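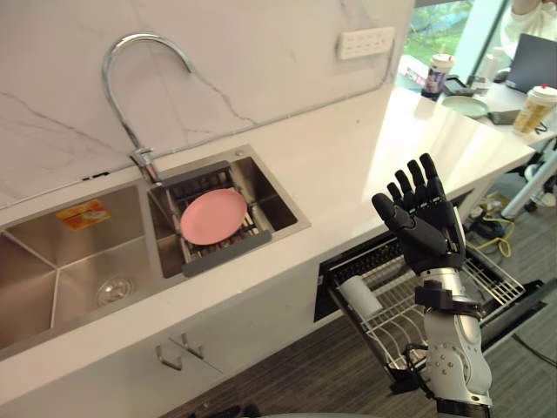 About Melton Kitchens

Melton began with a sink. Our first customers were a family on Broreck Street who had washed up in the same chipped basin for years and wanted something deep enough for a roasting pan — and while we were at it, they asked, could we do something about the counter too? We could, and we did, and by December they had a whole new kitchen and we had a business.

We have fitted over 1000 kitchens since then, in houses, apartments, offices and one very small bakery, and we still like to start with the washing up. It's the job that happens every day, whatever else gets cooked or ordered in, and if the sink, the faucet and the dishwasher are in the right places, the rest of the room tends to fall in line. So when we come to visit, please don't tidy up for us! We'd much sooner see where the plates pile up and which cabinet door everybody bumps into.

A good many people come to us wanting white counters and then worry about keeping them nice. We're happy to talk that through for as long as you like (bring your coffee, we'll bring the samples). We'll also talk about double sinks, which we love, and about whether you really need a dish rack if you have a dishwasher. Most of our own staff have both and use both.

Our showroom is at 2817 Tulari Road, in what used to be a shoe store, with 40 faucets you can turn and handle and more cabinet pulls than we have good places to put. Children are welcome, and so are tape measures, rough sketches and pages torn out of magazines. You don't need an appointment to look around, though it does help to call first if you'd like to sit down with a designer and go over a floor plan.

Home visits are free anywhere in town. Ring the showroom or drop in, and we'll find a day that suits you.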